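Print this page | E-mail this page

Lendatton Liner Fit Study
Progress report to the Nomport Waste Reduction Fund
Prepared by Anahera Lowther, 19 March 2023

1. Status

The study is on schedule except for the site audit in the east wing, which has moved to April. Procurement is complete. Bench work on the round bins is well advanced and the first draft of the fitting sheet has gone to the cleaning contractor for comment. No change to the approved budget is requested.

The fund agreed to support an assessment of liner selection and fitting for small office and bathroom bins across the Lendatton buildings. The audit done for the application found that most liners in these bins were oversized. Many were discarded with very little in them, either because the liner had slipped inside the bin or because the overhang had been knotted in a way that could not be undone without tearing.

2. Materials

The liner under assessment is a thin, translucent pale blue bag. It replaces a heavier white bag that had been ordered under the previous contract for every bin on site regardless of volume. One order of about 4000 liners was placed through Ikar, and the cartons are held in the ground floor store.

The bin used for bench work is a plain round wastebasket, open at the top and slightly narrower at the base than at the rim. It was chosen because the same general shape accounts for most of the small bins in the buildings. Square and pedal bins are outside the present stage. Przemysław Jasińska has asked that the pedal bins in the first aid room be added later, and this is noted under section 6.

3. Bench work

The fitting procedure has four steps: open the liner fully, place it over the bin with the mouth spread across the rim, push the centre down to the base, and turn the remaining material evenly over the outside. The first step takes longest. The film clings to itself, and a liner placed on the bin before it is properly open tends to gather across the top. 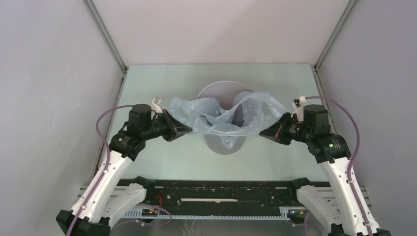
A gathered liner can still be recovered by drawing the mouth apart from two opposite sides. Pulling from one side only shifts the whole bag and leaves too little material on the far side to hold. The draft sheet therefore specifies two opposite grip points, both close to the hem, and a short outward pull before any downward push.

To date 913 fittings have been logged. Each entry records the liner batch, whether the rim was covered all the way around, whether the base of the liner reached the base of the bin, and any tear or hole. The log does not record time per fitting. Annelore Pfeiffer raised this at the last review, and a time field has been added to the form for the remaining bench work.

Failures fall into three groups. The most common is partial rim coverage, where a length of rim stays bare and the liner drops as soon as something is thrown in. The second is trapped air. The liner sits high in the bin and bulges above the rim, which reduces usable volume and makes the bin look full. Tearing at the hem is the least common and has so far been confined to liners taken from the outside of the roll, where the perforation is sometimes incomplete.

4. Trapped air

Trapped air was not identified as a separate issue in the application. With the heavier white bag the weight of the film was enough to settle it. The lighter film does not settle in the same way, and loose material can stand up on either side of the opening while the middle sags.

Two remedies have been compared. One is to press the liner down the inside wall before turning the edge over. The other is to turn the edge over first, then lift a short section of the hem to let the air out. The first works reliably but uses up overhang, so the edge may come free of the rim on taller bins. The second preserves the overhang and is the method in the current draft. 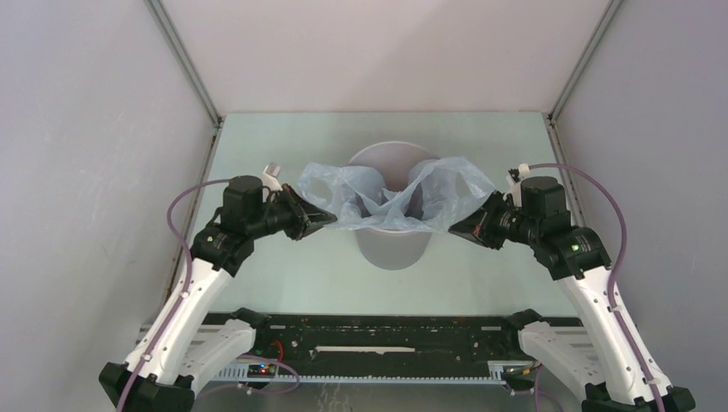

Overhang is the remaining variable. Too little and the liner slips; too much and the folds hang down the outside of the bin, catch on the vacuum head and attract complaints from occupants about appearance. The working recommendation is an overhang of one hand's width, evened out all the way around. Anas Yammine will check whether this holds for the older bins in the Baxter building, which have a rolled rim and grip the film less well than a plain edge.

5. Site trial

The trial covers 39 rooms in two buildings. In each room the existing liner was removed, the bin was wiped out and a pale blue liner was fitted to the draft sheet. Cleaners were asked to leave a liner in place if it was clean and still seated, and to mark the room list whenever one was replaced.

Returns so far are incomplete. Room lists from the upper floor were filled in consistently. Those from the ground floor have gaps, mainly on late shifts when relief staff were on and had not seen the instructions. Marama Tamihana has since put a laminated copy of the sheet inside each cleaning trolley. Ground floor results up to that point will be reported separately and will not be used in the consumption estimate.

Feedback from cleaners has been practical. Several found the liners hard to open with gloves on. One asked for the hem end to be marked, as the sealed and open ends look much the same in poor light. The supplier has been asked whether a printed hem is available at the same price. A reply is outstanding.

6. Work remaining

- Complete bench fittings with the time field included.
- East wing audit, April.
- Check overhang on rolled-rim bins, Baxter building.
- Revise the fitting sheet after contractor comments.
- Decide whether pedal bins are added to the next stage.

7. Risks

Stock is adequate for the trial as scoped. If pedal bins are added, a second liner size will be needed, with a minimum order of 20 cartons that the current allocation does not cover. The old white liners still in the store should be kept apart from trial stock. On one occasion a mixed trolley was sent out, and the affected rooms were re-lined the same day.

The draft fitting sheet and the blank log form are attached separately.

Contact us | Copyright Lendatton Facilities | Privacy | Back to top

Subscribe to our newsletter for project updates. You can unsubscribe at any time.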